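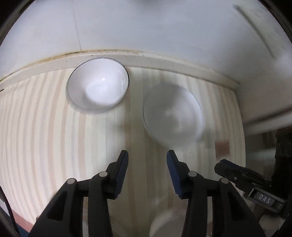
Open grips over light wood.

Call for Participants: Kalmont, a documentary series about people who vanished and the families who kept looking

Hello, and thank you for stopping by! Ludonach is a small production company with a soft spot for long stories, and we are now looking for people to take part in our new true crime series, Kalmont. Each episode follows one old missing person case, told by the relatives, neighbors, coworkers and retired investigators who lived with it for years.

We would love to hear from you if a friend or family member has been missing for 15 years or more, or if you once worked on a case like that and still find yourself thinking about it over your morning coffee. You don't need any experience on camera – most of the people in our last series, Grusier, had never sat for an interview before, and they were wonderful.

Taking part starts with a phone call of 20 minutes. If we both feel good about it, we'll set up a filmed interview at your home or at a place you pick, and you are welcome to bring someone along. We plan to film 40 interviews in all, beginning in December. Travel and meals are covered, and you can stop at any point.

Please note that we can't take cases now before a court, and that everyone on camera must be 18 or older.

To apply, write a page or so about the case and your place in it (don't worry about spelling!) and send it to Wyn Gethin, Casting, Ludonach, Prydderch Building, second floor. Add a phone number and the best time to reach you. Wyn reads every letter and will call you back, usually after 5 p.m.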